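Oficina > Espacios comunes > Entrevistas

Ordenar el rincón del té: conversación con Sun-ja Woo

Sun-ja Woo gestiona los espacios comunes de Zodari y revisó en octubre la encimera donde la plantilla prepara sus infusiones. El criterio, explica, fue la distancia a la mano. «Los sobres van de pie, con el canto visible. Si se apilan tumbados, solo se consume el de arriba.»

La bandeja larga quedó sobre el mármol. «El bambú admite un paño húmedo y poco más - nada de remojo», precisa. Para el reparto inicial calculó 225 sobres, con una reposición cada 20 días.
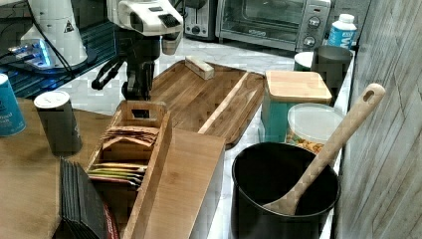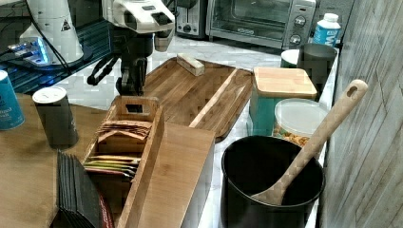
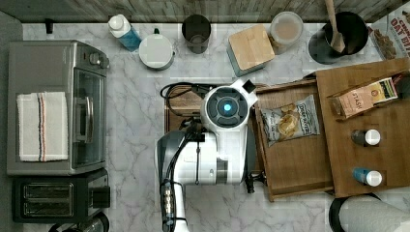
La encimera de mármol; en la tercera imagen, la caja de té Stash sobre la balda de madera.

Woo prefiere los botes cilíndricos para el producto a granel. «Un bote cerrado conserva el aroma; una bolsa con pinza, bastante menos.» De los aperitivos opina que deberían tener sitio fijo, separado del té. «Es una cuestión de olores.»

Kyung-tae Ham, responsable de compras, discrepa en un punto: las cajas originales. «Llevan el lote y la caducidad. Yo las mantendría hasta agotar el contenido.» Woo lo acepta para las cajas pequeñas. El presupuesto anual del rincón supera ligeramente los 2000 euros y no se prevé ampliarlo.

Entradas recientes
- Cuidado básico del bambú
- Byung-chul Ryu: etiquetar una despensa compartida
- Cajones: medidas y separadores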